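Kelulo Paper Gift Bags — printed, twisted handles

Home > Gift wrap > Bags > Paper > Kelulo

Back in stock after the January rush. Stiff paper, printed front, proper twisted paper handles. Stand up by themselves on a table, good for card + small present. Sold singly or in a pack of 3.

Red RICH design: cream characters 暴富 edged in gold, 發財秘密 on the ribbon over the top, mahjong tile in the corner. White at the bottom. Popular for new year, new jobs, shop openings.

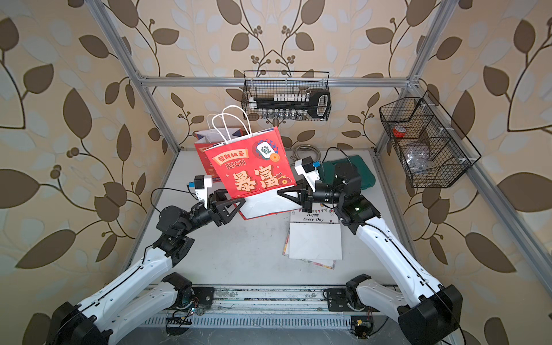

Photo: Jailson Mendonça / Surgate

Card and envelope NOT included, see Cards for the "Happy Every Day" one with the bunting. Plain white envelopes on the same page.

Inside

Plain pale pinkish lining, no print showing through. Side gussets creased in, so it folds flat again for the drawer. Top edge is turned over for a clean white border — no raw paper. Handles are cream-white, a bit fibrous to the touch, thats normal for twisted paper.

Fronts and backs may differ. Coral-red front with the big golden letters has a darker back panel, navy along the edge. If you want both sides matching ask before you order.

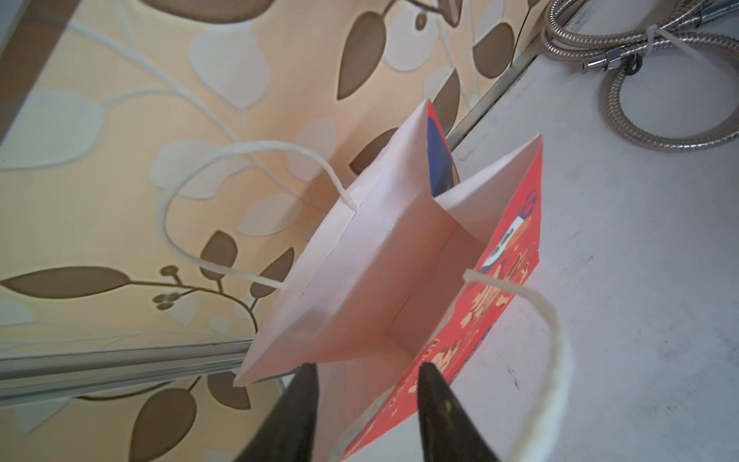

Packing tips

Open the bag fully first, push the base down flat. Heavy things at the bottom, tissue round the sides. Card goes in last, upright against the front. Bottles — use the Orari bottle bag instead, these arent made for it.

Delivery

Sent flat in a card mailer. 2 working days, Avotiņš courier. Orders over 94 bags go by pallet, email us for a price. Currently 1,169 in the warehouse, all designs together.

Returns: unused only, handles uncreased please.

Page updated 2021-03-12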